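Visiting preacher at Cleststead – who's going?

odette_c
2022-10-08
So the joint service is on. Boutros Hall, 3 congregations sharing, and a guest preacher over from Planimau. I've put my name down for teas. The hall holds 300 but I'd be happy with 100, the way things have been since January.

jenness_lad
I'll come, but I do wish they'd kept it in the chapel. A hall with stacking chairs never feels like worship to me. 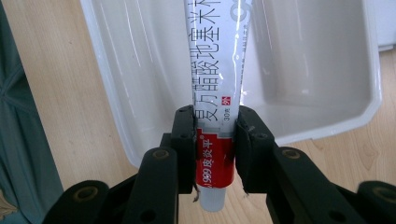
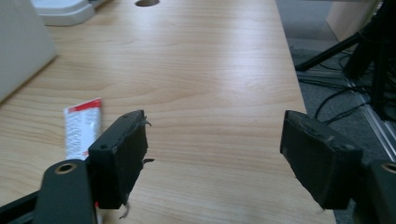
And the singing is dreadful in there – the ceiling swallows it. We had the harvest supper in that hall and I couldn't hear the row behind me.

Bienvenido Catacutan
Can't agree, sorry. My mum uses a wheelchair and the chapel steps rule her out. She's thrilled about this one!

jenness_lad
Fair point, I hadn't thought of the steps. Still think the hymns will suffer.

odette_c
Then sit at the front and sing up. Does anyone know if he's preaching in English all the way through, or do we need someone to translate?

Bienvenido Catacutan
English, I was told, with the closing prayer in his own language. I'll ask again tonight.

Recent threads
Hymn books going spare
Lift share to Jenness
Advent readings rota

We use cookies to keep you signed in. Accept / Manage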